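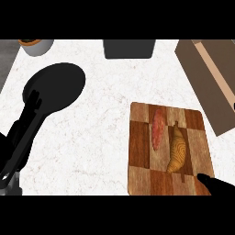 Rutherford Game Design Society - Student Projects

Toritlow: Final Report
Written by Liên Đồng and Trinh Nghiêm
Submitted 12 January 2020

What we set out to make

Toritlow is a first-person puzzle game set inside a flooded post office. The player is a sorting clerk on the last shift before the building closes for good, and the job is to get every remaining letter to the right pigeonhole while the water level goes up and down. You control the water. You don't control the letters, which float.

The original pitch was eight pages long and promised a branching story, a day and night cycle, and a cat. The game we are handing in has 40 puzzles, one ending and no cat. Trinh would like it recorded that the cat had a finished walk animation. Liên would like it recorded that the walk animation was the only thing the cat had.

How the work was split

There were 2 of us. Liên did most of the programming and all of the water. Trinh did the writing, the sound and the level art. Puzzle design was shared, meaning that each of us made puzzles the other one couldn't solve and then we argued over whose fault that was. By the end we had a rule that the designer of a puzzle had to sit silently while the other played it, with both hands on the table. Trinh lasted nine minutes the first time. It was her best result for a month.

We used the Novard engine, as did most of our year. It is a good engine for a first project and comes with a character controller that works right out of the box, as long as your character never needs to stand in water. Ours needs to do that in every room.

The water

Readers who only want to know why we asked for an extension can read this section and skip the rest.

Our first version of the water was a real fluid simulation. It was beautiful. It ran at four frames per second on Liên's desktop and not at all on the lab machines, where it produced a gray window and then a fan noise. We spent the whole of August on it, which was supposed to be the month for story.

The second version was a flat blue plane that moves up and down. A letter checks whether the plane is above it, and if it is, the letter goes up. It took an afternoon. Every single tester said the water felt great, and one of them asked how we had managed the simulation. We changed the subject.

What the plane couldn't do was current. Several of our favorite puzzles needed letters to drift down a corridor, so we added invisible arrows to the floor that push anything floating above them. Players read this as current without being told. They also read it as current in two rooms where there were no arrows and a letter was drifting because of a rounding error. We left the rounding error in the first of those rooms, where it helps, and fixed it in the second, where it sent a registered parcel through a wall and into the main menu.

Puzzles

The 40 puzzles in the final build are what is left of 147 that reached a playable state. Most of the cut ones weren't bad. They were the same puzzle wearing a different hat. Liên went through the entire list late in the project and wrote down, for each one, the single thing the player has to realize in order to finish it. If two puzzles had the same sentence, one had to go. This was a depressing evening and we recommend it to everybody, preferably a lot earlier than we did it.

A few notes on things that survived:

The stamp room teaches the player that a wet letter is heavier than a dry one. In early builds we explained this with a sign. Testers walked past the sign, failed, came back, stood directly in front of the sign, and asked us what they were supposed to do. We replaced it with a pair of scales and a leaking pipe, and the questions stopped.

The dead letter office is the hardest room in the game. It has three water levels instead of two and a sorting cage that only opens from below. We're proud of it. Fewer than half of our testers got through, and one left the room, the game and the building in that order. It is now optional.

The elevator puzzle has a solution we didn't intend, where you wedge a parcel in the door and swim around it. It is faster than our solution and more fun, so the achievement now goes to people who do it that way.

Story

The plan was for the story to come out of the letters themselves. The player can open any letter before sorting it, and over time a few of the correspondents turn out to know each other. Trinh wrote 100 letters. All of them are in the game, including a complaint about a hedge that runs to three screens and has no bearing on anything.

The trouble is that puzzle players and letter readers are not always the same people. Several testers finished without opening any mail at all and told us the story was "nice and subtle." Others read every word and forgot what the room was for. We tried locking doors until certain letters had been read and it was a disaster - testers opened and closed them as fast as the button would let them. In the end we made the letters short (hedge excepted), put the ones that matter near places where the player has to wait for the water anyway, and accepted that some people would miss them. The waiting spots did more for the story than any rewrite. A player with nothing to do for twelve seconds will read anything.

The ending was rewritten four times. The first version had a twist, in which the clerk had been one of the correspondents all along. Everybody guessed it in the second room. We took it out and the clerk now goes home.

Sound

Most of the sound was recorded in Trinh's bathroom with a borrowed microphone and a very patient roommate. The music is by Trinh as well and consists of one tune at three speeds. The slow one plays when the water is high. A tester described it as "haunting," and we found out afterward that his headphones were unplugged on one side.

Testing

We ran two rounds of testing with other students, and a shorter third one at the winter showcase, where our table was next to Rumine. Rumine is a racing game with explosions. It had a line. We had a bench, and people waiting for Rumine sat on it, and some of them picked up our controller to pass the time. These were our most useful testers by a long way. They hadn't chosen a puzzle game, they owed us nothing, and they put the controller down the second they were bored. We learned that our opening took far too long and cut it to a single screen that same night.

The menu, we also learned, had the Quit button where most games have Start. Over the two earlier rounds not one of our friends had mentioned it. They had been quietly restarting.

What went wrong

August, as described.

We had no proper backup for the first half of the project, only a folder named FINAL and another named FINAL_real. Liên overwrote the wrong one and we lost the original sorting hall. The replacement is better, but neither of us has said so out loud until now.

We built the saving system last. It should have been first, or at least not last. Saving the position of every floating letter made for enormous files and long pauses, and the fix was to save only at doors when the water is still. This put limits on several rooms that had already been finished, and three of them had to be rebuilt.

Controller support was added the night before the showcase and it shows. The left trigger still opens the map and also jumps.

What we would keep

The silent playtest rule. The one-sentence list. The flat blue plane.

If there is more work on Toritlow after this, it will go into the map, which only Trinh understands, and into a hint system for the dead letter office. Liên has a branch with current that flows around corners. It isn't stable and she has been told to leave it alone until the grades are in.

The build is on the society's shared drive, in the folder called FINAL_real.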